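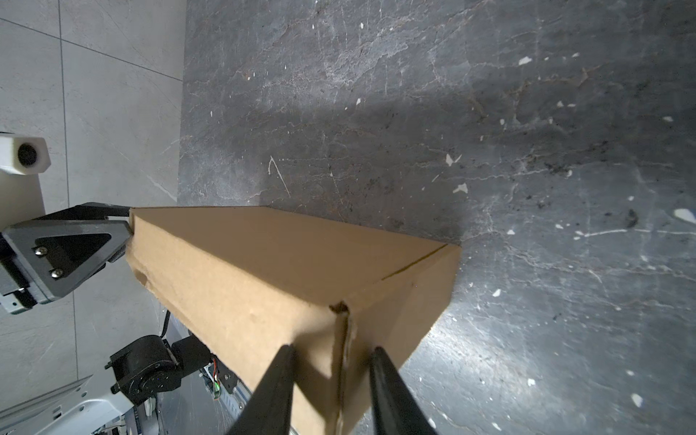

Trucos de taller: cajas de cartón, dos brazos y resultados que se puedan creer

Publicado el 18 Apr 2020 en Prundevent, sección Taller

Llevamos desde marzo intentando repetir en nuestra mesa lo que promete el método Flollis: se enseña a dos brazos a coger y girar una caja a base de demostraciones, se entrena y, según la nota que lo acompaña, la pareja se apaña con cajas que no ha visto nunca. La nota habla de 300 demostraciones y de una tasa de aciertos que nos pareció demasiado bonita. Nos lo sigue pareciendo. Por el camino hemos juntado unos cuantos consejos que sirven a cualquiera que tenga un par de brazos pequeños y ganas de comprobar las cosas antes de contarlas.

Antes de encender nada

Escribe en un papel qué vas a llamar éxito. Suena a manía de profesor, pero nosotros empezamos sin hacerlo y a los dos días cada uno apuntaba lo que le parecía. ¿Vale si la caja se levanta por un lado y el otro arrastra? ¿Vale si gira pero acaba torcida? ¿Vale si la pinza toca, resbala y a la segunda agarra? La nota de Flollis dice «manipulación completada» y no define completada. Con la versión generosa nos salían números parecidos a los suyos. Con la estricta, bastante peores. Ya puedes imaginar cuál publicaría uno con prisas.

Pega el papel a la pared y no lo cambies a mitad de la tanda. Si la regla era mala, termina la tanda, tírala y empieza otra.

Las cajas

Usa cajas usadas. Una caja recién montada tiene las aristas vivas y los laterales tiesos, y casi cualquier cosa que cierre con cierta fuerza la sujeta. Una esquina rota es otro problema: las capas se abren, el dedo entra donde no debe y el cartón cede. Nosotros trabajamos con cinco cajas y las dejamos envejecer sin retocarlas. Nada de cinta en las esquinas.

Eso sí, numera cada caja por dentro de la solapa, donde no lo vea la cámara. Si escribes el número por fuera, el modelo puede aprenderse el número. Parece un chiste hasta que tapas el rotulador con un trozo de papel kraft y los aciertos bajan.

Guárdalas en sitio seco. El cartón húmedo se dobla distinto y luego no sabes si ha fallado la política o el armario del lavadero.

Si compras cajas nuevas para la prueba de «objetos no vistos», cambia también de proveedor. Nosotros pedimos un segundo lote a Masson y resultó ser el mismo modelo con otro precio. Una caja igual que las de entrenamiento, comprada más tarde, no es una caja nueva para nadie. Sospecho que en más de un resultado publicado pasa justo esto, aunque no tengo manera de demostrarlo.

La superficie

Mucho cuidado con las encimeras brillantes y con los estampados tipo mármol. Quedan muy vistosos en los vídeos y son un incordio: la luz rebota, las vetas se confunden con arañazos y las motas blancas aparecen y desaparecen según por dónde entre el sol. Dicho esto, tampoco aconsejo ponerlo todo sobre una tela verde lisa. Si el método solo funciona sobre tela verde, conviene saberlo pronto.

Lo que hacemos ahora:

Graba las demostraciones sobre una superficie y evalúa sobre esa misma y sobre otra. Apunta las dos cifras por separado. La media de ambas no le sirve a nadie.

Limpia entre tandas con un paño seco. El polvillo de cartón se acumula enseguida y hace que la caja patine.

Baja la persiana o sube la persiana, pero elige. Una tanda con sol de mañana y otra con fluorescente son dos experimentos, aunque las metas en la misma carpeta.

Marca la posición inicial con lápiz blando y bórrala al acabar de colocar. Una cruz de cinta aislante visible es otra pista regalada.

Los dedos y los tornillos

Revisa el apriete de las pinzas al empezar y al terminar. Un dedo flojo se abre un poco más cada día y el modelo, que aprendió con el dedo firme, empieza a fallar sin que haya cambiado nada en el ordenador. Pasamos una tarde entera buscando un error de calibración que se arreglaba con un destornillador.

Los dedos lisos y negros resbalan en cartón gastado. Puedes forrarlos con una tira fina de goma, y agarran mejor, pero entonces forra también los de las demostraciones. Mejorar la pinza después de entrenar y atribuir la mejora al método es la trampa más cómoda que conozco. Ni siquiera hace falta mala fe.

Sujeta los cables con velcro y deja holgura en cada articulación. Un cable que cuelga cerca de la caja acaba enganchándose debajo, tira de ella y te estropea el intento. Peor todavía: a veces la sujeta y te lo arregla.

Dos brazos, dos problemas

Prueba cada brazo por separado antes de creerte la coordinación. Este es el consejo que más nos ha servido y el que no aparece por ninguna parte en la documentación de Flollis. Apagamos uno de los brazos, lo dejamos quieto con la pinza apoyada en el extremo de la caja y lanzamos la misma política en el otro. Muchos de los giros siguieron saliendo. El brazo parado hacía de tope y el otro empujaba. Llamar a eso «cooperación aprendida» me parece generoso.

Si no tienes segundo brazo, haz la prueba con un taco de madera atornillado a la mesa. Si el taco colabora igual de bien, ya tienes tu respuesta.

Otra comprobación barata: tapa la cámara de muñeca y repite. Cuando la pinza está muy cerca del objeto esa cámara apenas ve cartón y dedos, y uno se pregunta cuánto aporta en el último tramo. En nuestro caso aportaba al acercarse y poco más. Puede que con otro montaje sea distinto.

Apuntar los intentos

Apunta todos. También los que abortas con la mano, los que empiezan con la caja mal puesta y los que «no cuentan» porque alguien tropezó con el trípode. Nuestra libreta tiene 1223 líneas y bastantes dan vergüenza. Si quitas las vergonzosas, el método mejora una barbaridad.

Usa libreta de papel al lado de la mesa y pásalo a la hoja de cálculo al final. Con el ordenador delante se tiende a borrar. Una columna para la caja, otra para la superficie, otra para el resultado y una ancha para observaciones. En la ancha está lo interesante.

Que no puntúe la misma persona que ha entrenado. Si sois dos, cambiaos. Si estás solo, graba en vídeo y puntúa otro día, en orden barajado y sin mirar de qué versión es cada clip.

Qué nos ha salido a nosotros

Con 200 demostraciones el sistema hacía prácticamente lo mismo que con las 300 de la receta. Eso puede querer decir que el método aprovecha bien los datos, como sostiene la nota, o que la tarea con una caja centrada y una luz fija es más fácil de lo que se vende. Me inclino por lo segundo. Al mover la caja hacia el borde, o al ponerla con la esquina rota mirando a la pinza, las dos versiones fallaban de la misma forma.

También probamos el paquete de ajuste Flolon, que se anuncia como complemento y dice corregir el agarre sobre la marcha. No vimos diferencia que no cupiera en la variación entre una tanda y la siguiente. Tal vez lo configuramos mal; las instrucciones caben en media página y una parte es el logotipo. Si alguien lo tiene funcionando, que mande la configuración y los intentos completos, fallos incluidos. Los vídeos sueltos los agradecemos pero no los vamos a contar.

Material que conviene tener a mano

Destornillador pequeño de buena punta, velcro en rollo, paño de algodón, lápiz blando, goma en tira, un taco de madera, libreta con espiral. Papel kraft para tapar marcas. Y cajas viejas, que en cualquier tienda del barrio te regalan si preguntas antes de que las plieguen.

Queda pendiente repetir la prueba del brazo parado con cajas más altas. Cuando la tengamos la colgaremos en esta misma página, salga lo que salga.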